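Neighborhood > Gruritz Hall > Newsletter > Workshop Notes

September
By Verna Sorensen

Thursday evenings have a new favorite job, and I did not see it coming. If you had told me in spring that a room full of grown adults would go quiet over a square of metal smaller than a cracker, I'd have laughed. But processor night is the thing everybody asks me about now, and I love it!

For anyone who missed the last issue: Braler cleared out an office over the summer and passed its old desktop towers on to us, 38 of them, stacked two deep along the wall by the coat hooks. We said we'd go through every one, keep what works, and build as many good machines as we can for families on the Grumorlow list. So far 33 have been opened up and looked over. The last few are the heavy ones at the bottom of the stack, naturally.

The first couple of sessions were memory and drives, which suit beginners very well. A memory module has a notch, the slot has a bump, you line them up and push until the clips come in. Drives are mostly a matter of finding the little latch and getting your thumb on it from the right side. Thaddäus Gruber had six towers stripped of their drives before the coffee was ready and then went looking for more.

Processors take a calmer hand. The one thing I'd say to a newcomer is to slow right down once the metal frame around the socket is open. Lift the chip straight up by its edges. Don't slide it, don't tip it, and keep your fingers off the underside. Then it goes somewhere it can't skate off the table, preferably a holder made for the purpose, while you write the number of the tower on a sticky note. (Please write the number of the tower on a sticky note. I'm begging.)

Going back in is the same job backward. Find the marked corner on the chip, find the matching corner on the socket, lower it level, let go. It should drop into place under its own weight. If it doesn't, pick it up and look again, and whatever you do, don't press. Only then does the frame close over it, and that last bit of lever always feels stiffer than you think it ought to. Everybody winces the first time. I still do.

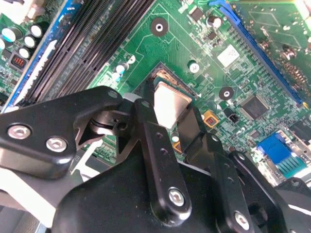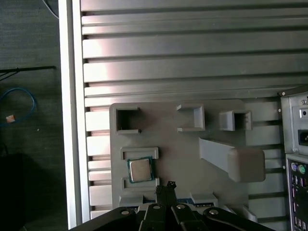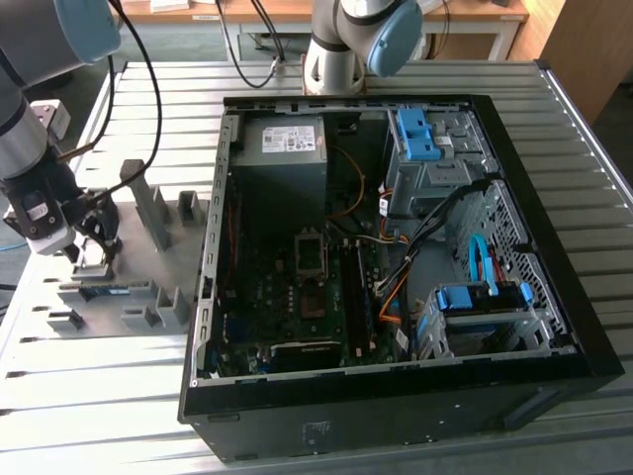 Nii Essien wrote in after reading the draft of this item and wants it on record that I've skipped the worst part, the old thermal paste. He says he spent a whole evening on four chips because the stuff had set like candle wax, and that a lint-free cloth with a little rubbing alcohol, left to sit for a minute, did more than any amount of rubbing. He would also like people to stop using paper towels from the kitchen, which leave fuzz on everything.

Point taken, and thank you, Nii! I'll add that a fresh dab the size of a pea is plenty. We have one big tube for the whole room and it has to see us through the winter.

Now, the part I find myself talking about at dinner. Once you've had a processor out and put it back, the rest of the computer stops being a mystery box. You start to see where things go and why. The power supply sits up in its corner with all the cables coming out of it, the drives have their own little cages, the memory lines up beside the socket, and the cards go in down at the back. People who came in saying they were hopeless with computers are now arguing about cable routing. Melati Ismail took home one of the dead boards to show her nephews and came back the next week with a page of their questions, about half of which I could answer.

A few practical bits. Doors open at 6:30 and we like to have the last case closed by nine. Wear short sleeves or roll them up, and leave bracelets at home. We have enough wrist straps for everyone if you clip yours back on the rail when you're done. Small screws go in the muffin tins, large screws go in the jam jars, and mystery screws go in the mug with the broken handle, which is nearly full.

The parts shelf has been relabeled too. Blue tape means tested and good, white tape means nobody has looked yet, and anything with no tape at all should come straight to me. The spare memory is in the drawer marked Ní Bhriain, left over from the sewing group, and I've given up trying to change the label.

We could still use SATA cables, short power cords, and any working monitors with a stand. Leave them inside the side door with your name on them.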